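Thread on dryer maintenance for a shared laundry room, written up 11 Jan 2023 after a long afternoon in the one at Flemstead.

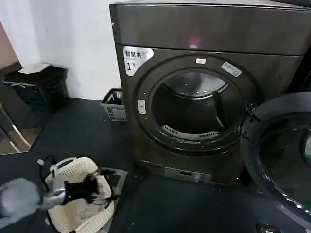
Dryer no. 1. White slotted lint grille along the bottom of the drum opening.

1/ Background. The building has a washer and dryer pair on the ground floor and I look after both. The complaint on the sheet was "takes two cycles." That complaint is nearly always airflow. Heaters and sensors get blamed first and are usually fine.

2/ Start at the lint filter. On this type it sits in the lower lip of the door opening, behind the slotted grille. The grille looking clean tells you very little. Lint packs on the far side of the mesh.

3/ Pull the filter straight up. If it resists, work it side to side. Do not lever it with a screwdriver. I have replaced one grille for that reason and the part took until July to arrive.

4/ Open the filter over a bin and peel the lint off dry. Then run water through the mesh from the back. If the water beads and sits there, you have softener residue. Air will not pass through it either.

5/ Residue comes off with warm water, a drop of dish soap and a soft nylon brush. Rinse, shake, stand it on edge until fully dry. A damp filter catches lint like felt and you are back where you started.

6/ While the filter is out, vacuum the slot. Crevice tool, low suction, follow the curve. I use the Brirex narrow nozzle. Any nozzle that fits will do.

7/ Door seal next. Wipe the whole ring with a damp cloth, then look for threads and hair on the contact face. One folded sock label is enough to hold a gap.

8/ Drum. Run a hand along both edges of each baffle. You are feeling for melted plastic, gum, crayon or a coin edge. Rubbing alcohol on a rag handles most of it. Leave the door open afterward and air it out before anyone starts a load.

9/ Moisture sensor, if your model has one. Typically two metal strips inside the opening. Softener sheets leave a film on them and the machine decides the load is dry, or never decides. White vinegar on a cloth, wipe, done. Check your manual for the location.

10/ Lower panel. What is behind it depends on the model: a condenser, a heat exchanger, or nothing you should touch. Power off at the wall before opening any of it. Condenser fins bend if you look at them wrong, so brush along the fins and never across.

11/ Intervals. Filter: every load. Filter wash: every 57 loads in our log, which is when cycle times began to creep. Yours will differ. A household drying mostly towels will hit it sooner.

12/ The log is a notebook on a string. Date, load type, minutes. Reynaldo Cabanatuan upstairs moved it to a spreadsheet, which has 300 rows and one useful column (minutes). Everything above came out of that column.

13/ Spin speed matters more than anything you do at the dryer. If the washer is set to 1,000 rpm and can go higher, go higher for cotton. Water removed by spinning is water you do not have to heat.

14/ Load size. Fill the drum halfway for towels, less for bedding. A fitted sheet will swallow everything else and dry on the outside only. Stop it once midway and untangle.

15/ Asked already: no, I don't use dryer balls. Tried the Dralton wool ones for a month. Minutes column did not move.

16/ Also asked: stick-on labels. Leave the factory ones alone, they may carry the model details you need when ordering a filter. Number your machines, though. "The dryer is broken" is a bad message to get when there is more than one room.

17/ Next thread is washer door gaskets. Bring gloves.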